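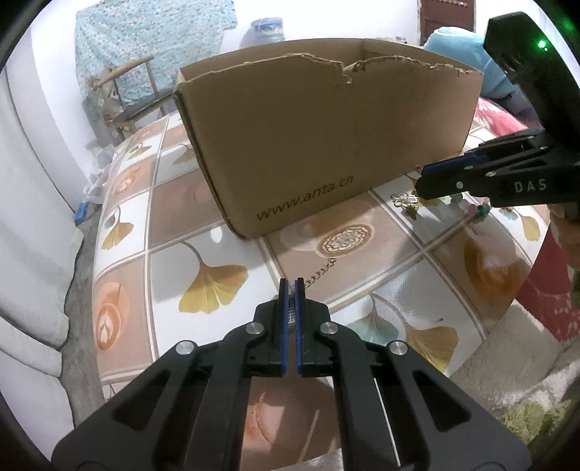

Two grippers, one chain, one box. Beads and the little gold charm are over on the right.

Hi all,

Sorry for the slow reply, I wanted to get a proper session in before I answered. The question was a good one and I'd been chewing on it myself.

> On the thin stuff (chains, cords, anything that goes limp)
> do you let the demonstrator fix a bad grasp and carry on,
> or do you throw the whole take away? We've been tossing
> them at Marnum and we lose a lot of takes that way.
> Also, how close do you start with the fingers?
> — Nattawut

Nattawut, I used to toss them too, and I've come around to keeping them, as long as the fix is a calm one. If the chain slips and the person opens up, backs off a little and comes in again at a better angle, I keep the take and mark it as a recovery. What I do throw out is the panicky kind, where the hand goes jabbing at the cloth. With the Pletari set we kept 301 takes, and 20 of those had a recovery somewhere in them. I'd have liked more!

As for the fingers, I ask people to come in nearly closed for a chain and to open only at the last moment. It feels fussy for the first 10 tries and then the hands just seem to learn it. A watch wants the opposite. 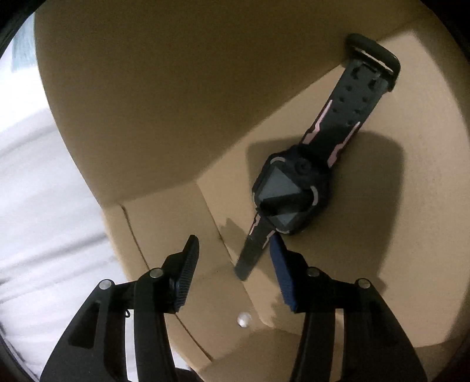 With the strap undone and lying flat you have a choice of places to take hold, and people will pick a different one every time unless you talk it over first. I like the fingers open on either side of the lower end before anything closes, and I ask for a short pause right there — one slow breath is plenty. Qin thinks the pause teaches the policy to dawdle, and she may be right, so we're going to train with and without it in June and compare.

One more thing while I'm rambling. Swap hands between your demonstrators and let them rest every 15 minutes. Tired wrists show up in the data long before anybody complains.

I'll put the labeling notes in the Vusteo folder tonight. Do write back if your recoveries look different from ours, I'd love to see a few.

Warmly,
Jo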